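Marijke Smits
@marijkesmits · 6/29/22

Fio sobre coleta de demonstrações com garras de mão versus teleoperação. Passei os últimos meses nas duas coisas, dentro do projeto Umgate, e várias pessoas pediram as notas. Vai sem muita ordem.

2/
Contexto: tarefa bimanual, bandeja oval de paredes baixas. As duas garras pegam a bandeja pelas pontas arredondadas, levantam, giram e pousam. Parece trivial. A folga entre os dedos e a parede é pequena e a bandeja escorrega na superfície quando um lado encosta antes do outro.

3/
Começamos em abril com teleoperação pura, líder-seguidor, no braço da Ostermann. A latência era aceitável para o movimento livre e ruim para o contato. O operador compensa parando antes de tocar. Essas pausas entram nos dados e a política aprende a parar também.

4/
Nas primeiras 50 demonstrações por teleoperação, a Urszula Wilczyńska marcou à mão o início e o fim de cada pausa. Cortar as pausas depois ajudou pouco. O perfil de velocidade na entrada do contato continua estranho, com uma desaceleração que não corresponde a nada na cena.

5/
Com as garras de mão, o operador segura a própria ferramenta e sente a bandeja. O contato sai contínuo. A pessoa nem pensa no giro, só faz.

6/
O custo aparece em outro lugar: a mão humana vai aonde o braço não vai. Punho dobrado demais, cotovelo passando por onde haveria uma coluna. Das 216 demonstrações que gravamos com as garras, 168 passaram no filtro cinemático. O resto foi para o lixo ou para o conjunto de teste de percepção.

7/
O filtro é simples: cinemática inversa quadro a quadro, limites de junta, limite de velocidade, distância mínima entre os dois braços. Roda no fim de cada lote. Deveria rodar logo após cada episódio, para o operador saber na hora. Está na lista.

8/
Sincronização. Cada garra tem seu relógio e a câmera externa tem outro. Um sinal luminoso no começo do episódio resolve o deslocamento inicial, mas não a deriva. Passamos a repetir o sinal no final e interpolar. Episódios longos melhoraram bastante.

9/
Abertura dos dedos: medir no motor (teleop) ou estimar pela imagem (mão) dá curvas diferentes para o mesmo gesto. Na mão a pessoa aperta mais do que precisa e os dedos cedem um pouco. Se for misturar as duas fontes, normalize antes. Nós não normalizamos no primeiro treino e perdemos quatro dias com isso.

10/
Instrução ao operador faz mais diferença do que eu esperava. "Pegue a bandeja" gera tantas estratégias quanto pessoas. A Zohreh Safavi escreveu um protocolo de meia página: posição inicial das mãos, ordem de aproximação, altura do levantamento, onde soltar. A variância caiu e o treino estabilizou.

11/
Só que variância baixa demais também é problema. Se a bandeja parte sempre do mesmo ponto, a política decora o ponto. Agora o protocolo fixa o gesto e sorteia a posição e o ângulo iniciais. A tabela de sorteio é gerada pelo Nurix antes da sessão e o operador só lê a linha.

12/
Bancada, pela garra e de cima:
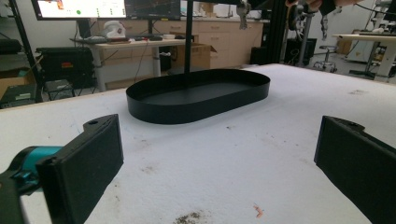
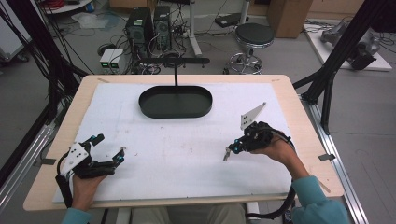 13/
Voltando aos erros: a falha mais comum na execução é assimetria. Um dedo fecha antes, a bandeja gira no plano e o outro lado perde a borda. Nas demonstrações humanas isso quase não aparece - a pessoa corrige sem perceber - e por isso a política tem poucos exemplos de recuperação.

14/
Estamos gravando recuperações de propósito. O operador começa com a bandeja já torta ou com uma garra fora de posição e segue dali. Não vale errar de mentira no meio do episódio: o modelo aprende o erro junto com a correção.

15/
Teleoperação ainda serve, e muito, para essa parte. Deixamos a política rodar, o operador assume pelo líder quando ela desvia, e gravamos só a intervenção. Os estados são os que o robô de fato visita. A Edeltraud Diekmann defende inverter a proporção e fazer quase tudo assim. Ainda não me convenceu, o custo por minuto útil é alto.

16/
Cansaço: sessões longas com uma garra em cada mão pioram os dados antes de o operador reclamar. Dá para ver no tremor da trajetória durante o pouso. Reduzimos os blocos e alternamos pessoas.

17/
Próximo passo é repetir a comparação com um objeto deformável, no Delten. Suspeito que a vantagem do contato direto aumente e que o filtro cinemático rejeite mais. Quando houver curvas, publico.

18/
Perguntaram do formato: poses em 6D relativas à primeira pose da garra, abertura em milímetros, imagens sem recorte. Pose absoluta no referencial da mesa fica só nos metadados.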